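# The Return of the Patterned Room

For most of the past two decades, people painting a house to sell it were told to pick white, or something close enough to white that a buyer would not notice. Rental apartments went the same way. Now the orders coming in to small wallpaper printers suggest that a fair number of people have had enough of it.

Lilside, a print shop that opened in 2000 with one secondhand press, spent its first years making borders for nurseries. It nearly closed twice. Last September it took 1442 orders, the most it has ever had in one month, and most of them were for kitchens, hallways and bathrooms. Fruit sells best. Flowers come next, then birds. Stripes have hardly moved.

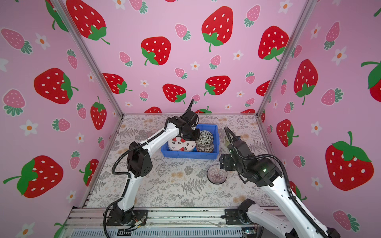

Part of the change is practical. Older papers had to be soaked and scraped, and they often took some plaster with them. Many of the newer ones go up with paste on the wall and come off in whole strips. Renters who once would not have risked a deposit are willing to try a single wall.

Price matters too. A small hallway can be papered with 2 rolls if the pattern repeat is short. A large repeat wastes more paper, and shoppers tend to find this out after they have ordered. Rendis, a store that carries eleven lines of paper and no paint, now prints the repeat on the front of every sample card, next to the price.

The other question is what to put with it. The old decorating manuals held that a room could carry one pattern and everything else should be plain. In the showrooms this spring, that rule is mostly gone. Table linens, curtains and dishes all have something printed or painted on them, and little of it matches. Stores that used to sell dinnerware in sets of one design report that customers are buying single plates. 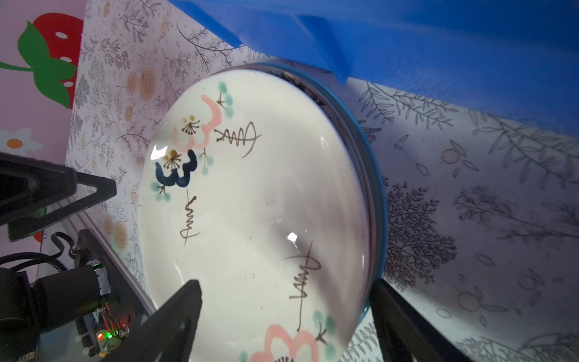 Mykhailiuk is less sure that the mixing will last. People get tired of a busy room faster than they expect, Mykhailiuk said, and the ones who are still happy after five years usually kept the floor and the ceiling quiet. "Tape up a big sample and leave it there for two weeks. If you stop seeing it, buy it."

Skusholm, which makes only plain papers in grays and greens, is not worried either way. Its sales held steady through the white years and have held steady since. It does plan to add one leaf print to the range, in a single color, and has not decided whether to sell it by the roll or by the panel.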